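Mathur Opens Pouch Milk Display at Vundthorpe

VUNDTHORPE, February — Mathur, the food packaging library, will open a new display on milk pouches at its Vundthorpe reading room this month. The display looks at how soft packs carry the printing that shoppers, stores and recyclers need.

The library holds over 1,000 packs. For this display, curator Davoud Taheri chose 200 of them, grouped by the language on the label. Visitors can handle most of the packs at two long tables.

“A carton gives the printer flat sides,” said Taheri. “A pouch bends and creases, and the small type has to live with that. We wanted people to pick one up and try to read it.”

The display was put together with Giria, a label design studio. Santeri Pesonen of Giria will lead a short talk at 7 p.m. on opening night — seats are limited, and guests should sign up at the front desk. A printed guide by Elance will be on sale in the reading room.

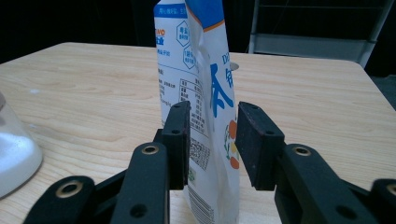

A white and blue pouch with Chinese text, with a nutrition table, QR code and barcode printed on the same pack.

Entry is free. School groups are asked to book ahead. The reading room has step-free access from the street, and bags can be left at the desk.

Press contact: Santeri Pesonen, Giria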